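Courses > Service Robotics > Handout 11: Household chores

Handout 11. Can machines do the chores yet?

Short answer: some, slowly, and under supervision. Floor cleaning is solved well enough to sell. Clearing up after a meal is not.

Tidying breaks down into finding the item, choosing a grasp, lifting, carrying and releasing. Errors add up. An arm that manages each step nine times in ten completes all five in 59 per cent of attempts.

Rigid, matt objects of known size are the easy end. Soft food is the hard end: the grip must hold the weight without marking the surface, and the safe margin is narrow. In the Ludex exercise you will run 195 simulated trials before any work on hardware.

Simulation is cheap, but contact is where it departs most from real life. A cupcake modelled as a rigid body can be picked up by its frosting.

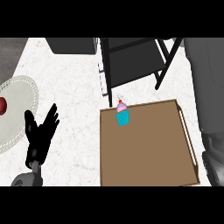

Furniture adds a second problem. A chair leg next to a tray limits the angles from which the hand can approach, and the planner may reject a grasp that works in open space. Log these cases separately from dropped items.

Reports are due in July.

Related handouts
Grasp planning in clutter
Shop-floor bin picking: the Drostdale line
Contact models and friction

Contact the course office | Back to top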